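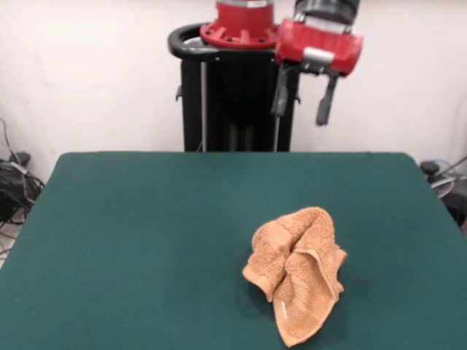
Kikholm Hand Towels, README

Version of 2025-11-28. Maintained by Réjean Gauthier and Yvette McIntyre.

Contents

The collection is about folding one small terry towel on a table. Every sequence begins with the towel dropped in a heap and ends when it is folded in half two times, or when the time is over. There are 20 sequences in each part, and 3 parts: heap, half open, and flat.

Words we use

Heap: no full side of the towel can be followed by eye.
Flap: a part that is folded over and lies on the rest.
Band: the smooth woven strip in the terry. We use it to decide the direction of the fold.
Label: the white care label in the hem. Please do not cut it, it helps to know which side is up.

How to judge a fold

Corners must meet within one finger width. A curled corner is accepted if the hem under it is straight. A diagonal flap is written down as "partly folded", also when it looks neat.

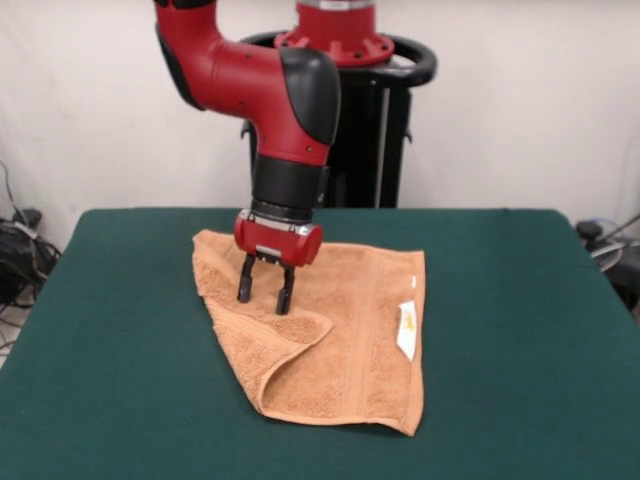

Ragnheiður Baldursdóttir: I would be more strict with the corners. On terry a curl at the first fold becomes a thick lump at the second, and then the pile leans to one side. Could "curled" get its own column?

We will add this column in the next version. Until then, please write it in the notes field.

Known problems

In the October files, "half open" and "flat" are mixed in 5 places. The list is in errata.txt.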